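Why I finally gave up on the big couch

I've been reading on the same couch since November, and my neck has been complaining since roughly day two. So this is a post about reading at home, and how bad I was at it for a person who claims to love books so much.

My friend Atieno got me back into novels. She runs a little reading group she calls Khunthong (long story, it involves a bus trip) and she kept sending me titles until I caved. The first one was 17 chapters of people being quietly mad at each other in a seaside town, and I loved it! I stayed up way too late with it and woke up with a shoulder like a rusty hinge.

After that I started paying attention to how I sit. I slide. I start out upright with my feet on the floor, and a few pages later I'm folded in half with my chin on my chest and the book propped on my stomach. Big soft seats do that to me every time. They're wonderful for naps and movies and terrible for chapter six.

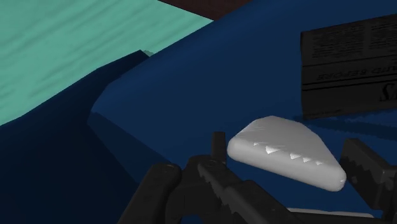
Cyrill, who reads more than anyone I know, does it all at the kitchen table on a plain hard chair. I tried that for a week and got through plenty of pages, but it felt like homework — I kept wanting to underline things. Wanpen reads standing up at the counter while the rice cooks, which I admire and will never do.

What's working for me now is a smallish armchair by the window, with a rolled-up towel behind my lower back and a pillow on my lap to hold the book up. The pillow is the big one. My arms don't get tired, my head stays up, and the cat has mostly accepted that the lap is taken. I also moved the lamp behind me so the light lands on the page and stays out of my eyes.

The phone goes in the other room. I fought that one for ages, but I get through twice as much when it's gone (and then I go and look at it for half an hour anyway, so who knows).

Next up for the group is a mystery that Surachet picked, 2 volumes, very small print. I'm going to need a better lamp.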